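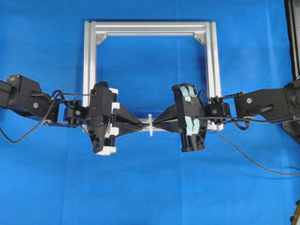

Why are triangles so strong?
By the Dodeck Kids desk
June

Quick question before lunch. What shape is a roof? What shape do you see over and over on a crane? On the big metal bridge the train goes over?

Triangles. Triangles all over the place. Once you start looking you can't stop, sorry in advance.

So why do builders like them so much? Let's make something wobbly first.

Make a wobbly square

You need: 8 craft sticks, some paper fasteners (the brass kind with two legs), a grown-up with something to poke holes.

Get the grown-up to poke a hole near each end of every stick. Take four sticks. Join them at the corners with fasteners so you get a square. Lay it on the table. Now push on one corner with your finger.

Squish! It leans over. Push more and it goes nearly flat. It turned into a diamond – the real name is a rhombus, great word, say it out loud. All four sticks are the same length they were before. Nothing bent or snapped. Only the corners moved.

Now take three sticks. Join them up into a triangle. Push.

Push harder. It might slide across the table but it keeps its shape. And you've got one stick left over, put it somewhere safe, you might lose a fastener.

What's going on?

Think about the corners. In a square the corners can open and close like a door hinge. One corner gets wider, the one next to it gets narrower, and the sticks don't mind at all. Lots of different diamonds can be made from the same four sticks.

With three sticks there's only one triangle you can make. Just the one. (You can flip it over but it's still the same triangle.) To make a corner wider, the stick across from it would have to get longer. Sticks don't do that. So the corner is stuck. All three corners are stuck, and each one is being held by the stick on the other side.

Builders have a word for this. A shape that holds still is called rigid. Wobbly ones are not rigid. That's pretty much the whole secret and you could stop reading now, but there's bridges coming.

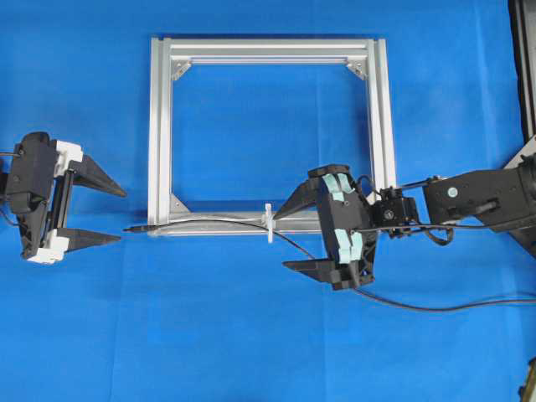 Fixing a square

You don't have to throw the square away. Rectangles are useful. Doors are rectangles, and windows, and shelves, and a triangle door would be a pain. So people fix them.

Way number one: a long piece that goes from one corner to the opposite corner. It's called a diagonal brace. Look what it does – it cuts the square into two triangles. Look for one on the back of an old garden gate. A gate with no brace can sag untill it scrapes on the ground.

Way number two: a small triangle tucked into a corner. It stops that corner from opening and closing. Shelves on a wall often sit on pieces like that. They take up less room than a long brace, so you can still put your books in.

Way number three: a flat sheet across the back. Lots of bookcases have one. Take the sheet off and the bookcase can lean sideways. Don't try it with your own bookcase please.
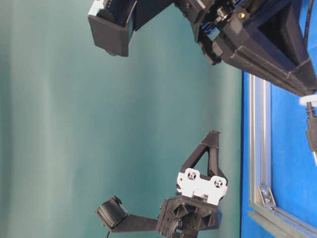 But my bed is a rectangle and it doesn't wobble at all, wrote one reader from Bavport, so does that mean you're wrong? Good one. Look at the corners of the bed, where the legs meet the sides. Are there bolts? A chunky block of wood? A metal plate? A really stiff corner can hold a rectangle still on its own. Our craft stick corners had one skinny fastener each and could spin. Same shape, very different corners.

Bridges!

Ok. A bridge has to carry its own weight plus everything on it. Lots of bridges do it with a truss. A truss is a bunch of straight pieces joined together into triangles, side by side by side.

When a truck drives on, some pieces get squeezed. Squeezing is called compression. Other pieces get stretched, and that's called tension. The push and pull gets shared out between all the pieces until it reaches the ends of the bridge and goes down into the ground.

The Marinescu footbridge in Hutdale has 253 triangles in it, if you count both sides. It's painted green and it hums a bit when it's windy.

People worked this out a long time ago. Roman builders were putting wooden triangles under their roofs 2,000 years ago. No computers, lots of wood.

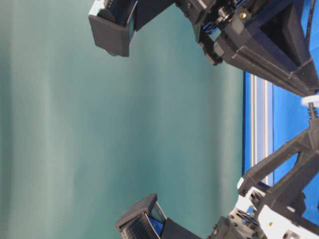 More places to look

A bike. The main part of most bikes has a triangle in it, and usually another one at the back that holds the wheel.

Electric towers in fields. Tall, thin, full of X shapes, and every X makes more triangles.

A stepladder, from the side. You, when you stand with your feet apart on a bus. The ground is the third side! Sort of. Your knees can still bend so your not a perfect one.

Playground climbing domes too. Count how many sides meet at one joint and see if it's the same at the next joint. It often isn't.

Try it next: dry spaghetti and mini marshmallows. Build a cube, poke it. Then add diagonals and poke it again. Eat the marshmallows at the end, not the spaghetti.

More from Dodeck Kids
Why do manhole covers tend to be round?
How does an arch stay up?
Bees and their six-sided rooms
Your letters: 3,000 paper cups, one very big tower
What is glue doing, exactly?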